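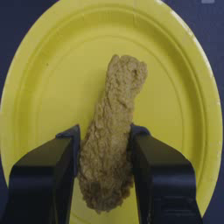
Miroslava Baláž wrote to us that she had the fryer out of the box, filled and plugged in before she got to the page about the fill lines, and asked whether that page could come first. In this edition it comes second, after the parts check.

Reading time: 7 minutes

Section 2. Setting up the Sekano countertop fryer

This section covers unpacking, placement, the first wash, filling with oil, the first heating and the first batch. Cleaning and oil storage are in Section 3. Error codes are in Section 5.

2.1 Checking the parts

Take everything out of the box and lay it on a table. You should have:

- the outer housing with the power base
- the removable oil pot
- the heating element with the control head attached
- the basket and its folding handle
- the lid with the viewing window
- the magnetic power cord, packed in its own bag
- the drain cup, part 973

The drain cup is packed inside the oil pot under a cardboard ring and is easy to throw away with the packing. If it's missing, look there again before you order another.

The rating plate is on the back of the control head. It should read 2000 W and show a model number starting with 1766. If the plate shows a different model number, this guide still applies up to step 2.5, but the temperature table does not. Use the card that came in the box.

2.2 Choosing a place

1. Pick a flat, dry counter that can take heat. Do not set the fryer on a stove, even if the stove is off.
2. Leave a hand's width of space behind the fryer and on both sides. Leave the space above it open. Steam comes out of the vent at the back of the lid and will lift the finish on a low cabinet over time.
3. Check that the cord reaches the outlet without being pulled tight or hanging over the front of the counter.
4. Plug directly into a wall outlet suited to the rating on the plate. Do not use an extension cord or a power strip.

CAUTION: The cord attaches to the fryer with a magnet and is meant to come off if someone catches it. Do not tape it, tie it or wedge it in place.

Note: If the outlet shares a circuit with a microwave or an electric kettle, run only one of them at a time. Jarlath Nic Aodha, in the Stadville showroom, takes more calls about tripped breakers than about anything else, and in most of them a kettle was on.

2.3 First wash

1. Lift out the basket, then the control head, then the oil pot, in that order. The control head slides straight up. If it sticks, rock it a little from side to side, but don't pull on the element.
2. Wash the pot, basket and lid in warm water with dish soap. All three can also go in a dishwasher.
3. Wipe the element and the control head with a damp cloth. Never put the control head under water.
4. Dry every part by hand. Then leave the parts on a towel for an hour.
5. Run a dry cloth around the rolled edge of the pot. Water sits inside the roll and runs out later when the pot is tipped.

WARNING: Water left in the pot will make hot oil spit and foam. If you are not sure the pot is dry, wipe it again.

2.4 Putting it together

1. Set the pot in the housing with the pouring lip at the front left corner.
2. Slide the control head down the two rails at the back until it clicks. The fryer has a safety switch here and won't turn on unless the head is all the way down.
3. Unfold the basket handle and squeeze the two wires together so the ends drop into the loops inside the basket. Let go and tug the handle lightly. It should not move.
4. Fit the lid. It lifts off completely and has no hinge.

2.5 Filling with oil

There are two lines stamped on the inside back wall of the pot, MIN and MAX. Fill to a point between them. With a full basket, stay closer to MIN, as the food will push the level up.

1. Make sure the fryer is unplugged.
2. Take out the basket and the lid.
3. Pour the oil in slowly.
4. Stop and look at the lines from straight on. Looking from above makes the level seem higher than it is.
5. Wipe off any drips on the housing before you plug in.

Use an oil made for high heat, such as canola, peanut, sunflower or plain vegetable oil. Don't use butter, margarine or unrefined olive oil. Do not mix two kinds of oil, and do not top up old oil with new. Anyone cooking for guests should check about peanut allergies first.

Solid shortening can be used, but melt it in a saucepan on low heat and pour it in. Lumps of shortening sitting on the element will scorch.

CAUTION: Never turn the fryer on with no oil in it, not even to test it. The thermal cutoff will trip, and you'll need to press the reset button described in 5.2.

2.6 First heating

1. Turn the dial to OFF.
2. Attach the magnetic end of the cord to the fryer, then plug the other end into the wall.
3. Turn the dial to 350 F. The red light comes on.
4. Put the lid on and wait. The green light comes on when the oil is at temperature. From then on it will go off and on as the thermostat works.

There may be a faint smell the first time. This is the coating on the element and it goes away. Open a window if it bothers you. If you see smoke, turn the dial to OFF, unplug at the wall and leave the lid on until the oil has cooled.

WARNING: Never put water on burning oil. Cover the pot with the lid, turn off the power if you can reach it safely, and leave the room and call the fire department if the fire doesn't go out.

2.7 First batch

Start with something small, so that you learn how fast your fryer recovers its heat. Breaded chicken is a fair test -- it colors evenly, and it's easy to check with a thermometer.

1. Pat the food dry. Knock off loose breading over the sink.
2. Lay the pieces in the basket in one layer. Do not fill the basket more than halfway.
3. With the green light on, take off the lid and lower the basket slowly. If the oil foams up, lift the basket out, wait a few seconds and lower it again.
4. Turn the pieces once with long metal tongs.
5. Lift the basket and hook it on the front edge of the pot to drain.
6. Check the thickest piece with a food thermometer. Chicken must reach 165 F all the way through.
7. Wait for the green light before the next batch.

Temperature settings for model 1766:

Chicken pieces, breaded: 350 F
Fish fillets, battered: 365 F
Fries, first pass: 325 F
Fries, second pass: 375 F
Doughnuts: 365 F

Salt the food after it leaves the basket, away from the pot. Salt shortens the life of the oil.

2.8 Shutting down

1. Turn the dial to OFF.
2. Unplug at the wall, then take the cord off the fryer.
3. Leave the fryer where it is until the oil is cool. This takes two hours or more -- longer with the lid on.
4. Do not carry the fryer with oil in it.

Set the drain cup under the pouring lip before you tip the pot. Straining and storing the oil are covered in 3.1.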